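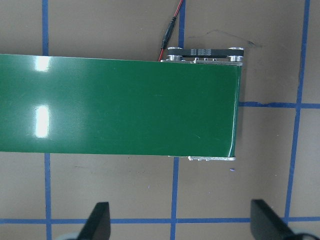
The green belt, from the gripper's side.

22 November 2018

Budget drafts are due in December, so every vendor with my email address has remembered that I exist. I have a folder of quotes, a spreadsheet with 411 rows that I inherited and don't trust, and a plant manager who went to a trade show and came home saying the word "payback" a lot.

The plan, if you want to call it that, is one robot cell for the packing end of the line. Parts come down a belt, an arm picks them up, they go in a bin. I've been asked to put a single number on it by the end of the month. I would like to put down a range so wide it insults everyone, but the form has one box.

Let me start with the quotes. Stestov sent two pages, one of which was a cover letter. Dakard sent a very thick PDF with a payback chart in the front, and the chart assumes the cell runs every minute of every shift, including lunch. I asked what happens to the chart at 80 percent. They said they'd get back to me. That was a while ago. Fraser, who are integrators and don't make anything themselves, wanted to be paid for a site visit before they'd quote at all, and I've come around to thinking that was the most reassuring thing any of them said. 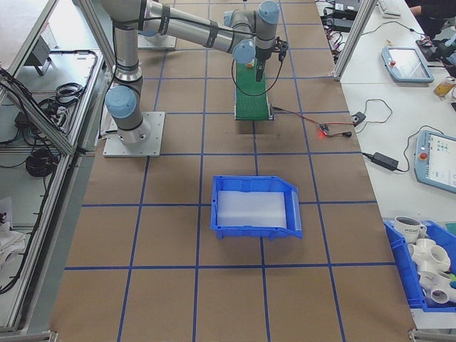
My trouble with all three is the same, and it's the stuff that isn't the arm. Everybody prices the arm to the dollar. Then there's a line called "accessories" or "peripherals" or, in one case, "misc. cell hardware," and it's either suspiciously small or left as TBD. Look at what sits around even a small bench setup: a base plate, a conveyor, a little sensor board with its own wiring, bins, a power brick, an aluminum post, and a whole second table for the teach pendants and the cables. Every item on that table has to be bought by somebody, and mounted by somebody, and when it quits on a night shift somebody has to know which drawer the spare is in. I went back through the Dakard PDF looking for a table. There is no table. I suppose the pendant hangs in the air.

Same goes for the gripper. The Stestov quote includes "gripper, standard." Standard for what? We run 6 part families through that station and 2 of them are awkward shapes that people on the line complain about, and people have thumbs. If each awkward part needs its own fingers, I want the fingers on the quote, plus the spare fingers, plus the hours for whoever has to swap them at changeover. I asked for that as a separate line and got a brochure.

Then the floor space. Our packing area was laid out by someone who thought forklifts could turn in their own length. Any drawing that shows the cell as a neat little square gets sent back by me with the pendant stand, the cabinet, and the pallet staging penciled in, and it's never a neat little square after that. Mendell, the building where we store the overflow, has plenty of room, and so of course the suggestion came up to put the cell over there and truck the parts across. I have priced the trucking. I'm saving it for the meeting.
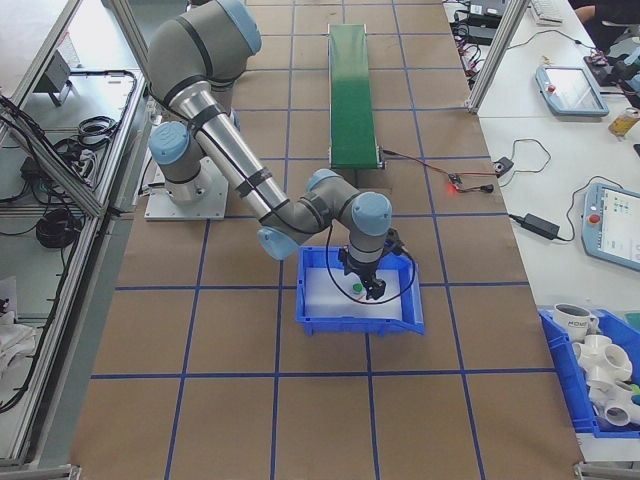

What I'd really like from a vendor is a trial with our parts before we sign anything. I mean our parts out of our own tubs, including the ones with flash on the edge and the ones that come down the belt sideways. I've sat through enough videos of a perfect cube being picked up from a perfect spot. I don't doubt the arm can do it. I doubt what the number will be on a Friday with a new operator and a batch from the older mold, and that's the number my name goes next to.

Training is the other one. Fraser offered two days and said plainly that two days gets an operator comfortable with stop, start, and recover. Anything beyond that is extra. Fine, at least it's written down. Stestov's says "training included," no days, no headcount, no word on whether they come here or we fly there. I've crossed it out and written a question mark, which is how I mark up most things lately.

For now, my draft has the arm at the quoted price, the peripherals at double whatever anyone claimed, an integration line that will get me yelled at, and a maintenance line for the second year that the form doesn't even have a place for, so I've typed it in the comments. If they cut it to the arm alone I'll vote no and say so. Buying the arm by itself gets us a very expensive thing under a tarp, and we already own one of those. It was a palletizer.

If you've put in a cell like this and kept the invoices, I'd love to see how far off the first quote was. Leave out the vendor if you have to. I only want the two totals.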